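The Feature

By Morven Lindsay

1. Verse

Tekle Nigatu had written one song people liked. It was called "Bogale," it ran a little under three minutes, and at weddings it could get an uncle out of a chair. His label, Custia, wanted a remix by January.

"What's wrong with the song?" Tekle asked.

"Nothing's wrong with it," said Meron Assefa, who had already put the remix on a calendar. "It just doesn't have anybody else on it."

She read him the names of singers who might be persuaded. He knew them all from the radio and had been rude about most of them in taxis.

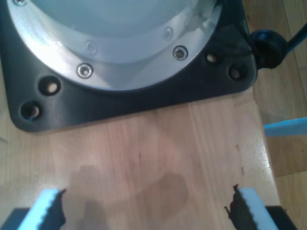 They settled on Stetent, who was large that year. Stetent charged by the line and did not care to hear the original first, in case it influenced him. His verse came back by email at four in the morning. It was about a boat. Tekle played it through twice, looking for the place where the boat met the girl from Bogale, and then he called Meron.

"Is it finished?"

"It's mastered," she said.

"The song's about my grandmother's town. It's up a mountain."

"People have boats on their minds," said Meron. "It's that kind of summer."
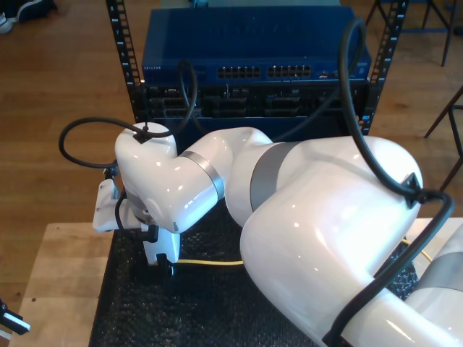 White arm, black mat.

Saqib Lodhi, who was producing, tried to be kind. He moved the boat to the end, then to the middle, then put so much echo on it that it could have been a goat. Stetent's manager noticed and asked for the boat to be louder. He also asked for Stetent's name to go first, for spelling reasons.

Tekle was offered the bridge. He had written the bridge, so he felt he was bargaining from strength, and he came away with half of it.

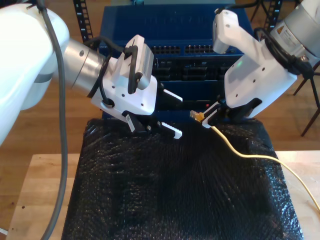
2. Chorus

The remix came out on a Friday and by Sunday it had 1,191 plays, of which Tekle's mother admitted to 40. By the end of the month it was in every barbershop he walked past. He stopped outside one and listened to a man getting his neck shaved sing the whole boat verse, word for word, with feeling. When the chorus came around the man hummed.

"That's my part," Tekle said, through the door.

"You're Stetent?" said the barber.

Tekle said he was, a little, and got a free haircut.

He told the story on the phone that night and waited to be comforted. It was a good haircut, too, so he was already feeling mixed.
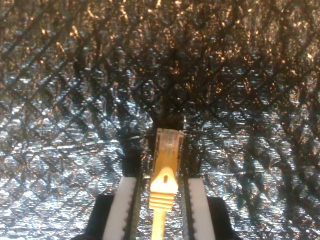 Desta Degefa said she liked the old one better, the one without the boat, and could he remind her how it went? He sang it to her. He got as far as the second verse before he noticed he was at sea, and by then she had joined in.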